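Search the help pages
Search
All topics

Old marker won't come off small whiteboard, blue writing, tried everything??

bluegate_annie

Ok so we have one of those little dry-erase boards, white, rounded corners, thin black rim. Lives by the back door. I wrote a quote on it in July in blue and just never wiped it. Now it will NOT come off. The eraser does nothing, paper towel does nothing. Dish soap took off maybe the first line and left a blue shadow behind it. You can still read most of the words if you stand at the window.

Marker was from the Umonitz set, says dry erase on the barrel so it's not a permanent marker mixup, I checked. Board is a Pemska, the cheap one.

Two things. What gets it off without wrecking the surface, and is the board done for after that? Feels kind of grabby now where I scrubbed. Need it back up this week, it's where we write who's picking up who.

Thanks in advance, typing this on my lunch

tollhouse_77

Write over it. Seriously. Take a fresh dry-erase marker, black is best, go over every old line so it's covered, wipe right away while it's wet. The new ink loosens the old stuff. Do one word at a time, if you do the whole board the first part drys before you get back to it.

Whatever's left, rubbing alcohol on a soft cloth. Small circles, then wipe with plain water, then dry it. Open a window. Try a corner first.

Don't use:
scouring pads
melamine sponge (it's a very fine abrasive, you'll take the gloss right off)
powder cleanser
nail polish remover, some boards are fine with it and some go cloudy

Grabby spot could just be soap. Dish soap leaves a film and then the next marker sticks to the film. Rinse it really well before you decide the board is dead. If it's still rough after that then yeah the coating is probably worn there, and marker will ghost in that spot from now on. You can live with it – I put a magnet clip over mine, but mine's a steel one, no idea if a Pemska takes magnets.

Also lay it flat on a towel or have somebody hold it. I did mine hanging on the wall and blue alcohol ran down the paint. Took longer to fix the paint than the board.

grubby_mitts

had same thing. hand sanitizer worked, the plain gel kind. leave it a minute and wipe. smells but fine

Lundgren makes a spray also, never tried it

peg_and_pail

Agree with the overwrite trick, used it on classroom boards for years. Couple things to add.

Throw a clean cloth in as soon as it turns blue. Most of the "ghosting" people complain about is them pushing the same ink back and forth with a dirty rag. I go through three or four old t-shirt squares on a board that size. Felt eraser same deal, if it's packed with dust it just smears, so wash it or use a new one.

Heat and sun set the ink harder. Back door, by a window, since July... that would do it. Hang it somewhere shadier or wipe it down every week or two even if you're rewriting the same thing.

And if the board does turn out to be shot, there is resurfacing film, Giranik has a peel and stick one. I wouldn't bother on a small board. By the time you've got the bubbles out and trimmed it round those corners you could of bought another. Makes sense on a big wall one.

Don't wax it. Somebody always says car wax. Works for a bit, then the marker beads up and skips.

Tagged under: Cleaning & Stains > Ink and marker > Whiteboards

Comments

bluegate_annie: Update, overwrite thing got most of it!! Used up half a black marker. Faint blue at the bottom still, going in with alcohol tonight

marlpit: does this work on the glass kind

tollhouse_77: @marlpit glass is easier, just use alcohol, you can't really hurt it

sudsy_in_socks: Tried the sanitizer, mine had aloe in it and left a greasy patch. Get the PLAIN one like they said

bluegate_annie: ok alcohol did it. Rinsed twice, rough spot is gone so it was the soap. ty all

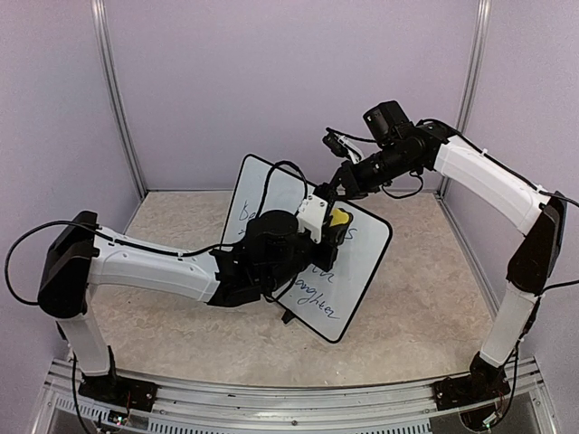
Small board with a few lines of blue marker on it, thin black rim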